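How a Grid Helps Us Find Our Place

By Pavithra Palaniappan
September 3, 2022

A grid is a set of lines that cross one another and divide a flat area into smaller parts. People use grids every day. A map has a grid so that a reader can find a street. A chessboard is a grid, and so is the paper used for drawing graphs. This page explains how a grid works and how to make one on a table with tape.

What do the lines do?

Think of a large table with nothing marked on it. If a friend asked you to put a button "near the middle," you might put it in one spot and your friend might expect it in another. Now think of the same table with lines across it. Each space between the lines can have its own name. The columns are often given letters and the rows are often given numbers, so that "B3" means one space only.

The town map of Presalby, which hangs in our entrance hall, works in this way. It shows 114 streets. Without a grid, a visitor looking for Venora Lane would have to search the whole sheet. With a grid, the visitor looks up the name in the list, reads the letter and number beside it, and searches one small space.

Where two lines meet

The place where two lines cross is called an intersection. On a tape grid, one strip must lie over the other at each intersection, and the tape there has two layers. Lines that meet at a perfect corner, like the corner of a book, are called perpendicular. Lines may also cross at a slant. The spaces are then uneven, but they can still be named and used.

Making a grid on a table

Ask an adult before you put tape on any furniture. You will need paper to cover the table, a ruler, a pencil, and a roll of colored tape.

1. Cover the table with the paper and smooth it flat.
2. Make a small pencil mark every 200 millimeters along each side. For a very large table, use 300 millimeters.
3. Stretch one strip of tape between two matching marks and press it down from one end to the other.
4. Add the other strips in the same direction, and then the strips that cross them.
5. Write a letter for each column and a number for each row on the edge of the paper.

A tape that contrasts with the paper is the easiest to see.

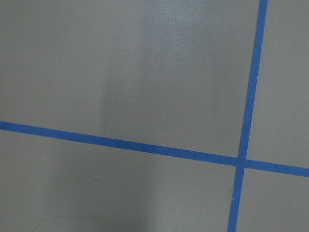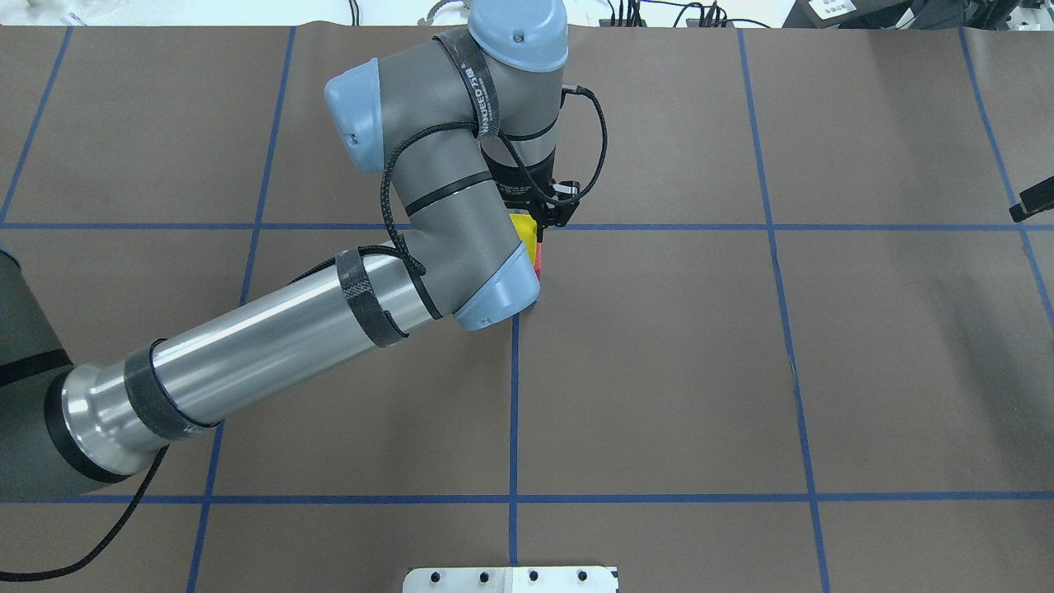
Blue tape used to divide a flat surface. First picture: two strips crossing. Second picture: a grid of rectangles on brown paper.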